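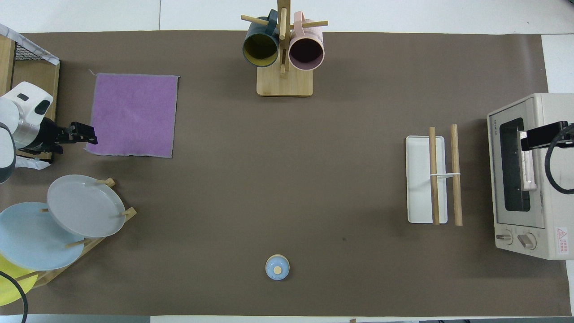

Figure 1. Robot arm and square purple towel on a brown mat.

Irkdale Session Logs: data card

Last updated: July 21, 2024
4 min read

What's in it

Text logs from 215 sessions of tabletop roleplaying, spread over 14 campaigns, all run in the Balen rules or something the table still called Balen after the house rules were done with it. Most are weekly home games. A few were recorded with an audience in mind, and you can tell, because people explain their own jokes.

Each log is a plain text file with speaker tags (GM, P1, P2 and so on), scene breaks where we could find them, and a short header giving the campaign code, session number and edition. A separate file, rolls.csv, holds 2000 dice rolls pulled out of the logs by hand, each with the die, the result as spoken, the stated modifier and whatever the GM ruled.

There is no audio. Please stop asking for the audio. The players agreed to text.

What people say it's good for

The first release went out with a paragraph claiming the logs could be used to study "how groups build stories together". We've cut it. We don't know that they can. A log tells you what was said at a table and who had the floor, and a fair bit of what goes on at a table is someone pulling a face. Anyone promising to measure immersion or player chemistry from these files should be asked how.

We'd trust the data for smaller jobs: how often rules get looked up, how long combat rounds take in lines of talk, which Balen moves get used and which ones sit in the book gathering dust. Tracking names across sessions also works, up to a point. In the Alcantara campaigns the same harbour master is spelled several ways and is possibly two characters.

Where the text came from

The recordings went through Hirneck, a speech-to-text program with a high opinion of itself. It handles ordinary conversation well enough. It can't handle invented place names, whispering, or four people yelling about initiative, and when it's lost it makes up something fluent, which is worse than a blank. We corrected the logs by ear and marked the passages we couldn't settle with [unclear]. Treat a smooth sentence in the middle of a shouting match with suspicion.

Speaker tags were checked at the start of every session and then only where something looked off. In the two-GM campaign the GM tag covers both of them.

About the dice

The question we get most is whether players cheat. The file can't tell you. Results were recorded as announced, and at a home table the announcement is all there is. Natural twenties do look a bit popular. They're also the rolls people shout, so they're the ones the transcript catches and the ones we noticed when pulling rolls out. A dull nine muttered during a snack break is easy to miss. We wouldn't accept a fairness result from rolls.csv and we'd be wary of anybody who published one.

GM rolls behind the screen are left blank unless the number was read out. Fudging isn't labelled. One earlier user added a "likely fudged" column by guesswork and passed it around, so if your copy has that column, it isn't ours.

Known problems

- 7 sessions have no ending. The recorder filled up or was switched off and the log just stops.
- Campaign codes 03 and 04 share a party. They should probably be a single campaign. We left them apart to keep old references working.
- Edition is whatever the GM said it was. Some tables were mixing two books.
- Swearing is left in. Real names, workplaces and suburbs were taken out by hand, and hand work misses things. Report any you find and we'll pull the file.
- Scene breaks reflect one reader's judgement. A second reader went over a sample in June and disagreed often enough that we don't recommend training on them.

Splits

None supplied. The old random split put sessions from the same campaign on both sides, and the scores people got from it were flattering and useless. If you need a split, hold out whole campaigns.

Licence and use

Free for non-commercial research and for curiosity. Don't use the logs to imitate a particular player or GM. Published adventures are quoted in places, and those passages belong to their publishers, so check before reprinting any.

Contact: use the issues page | © Irkdale Session Logs | Back to top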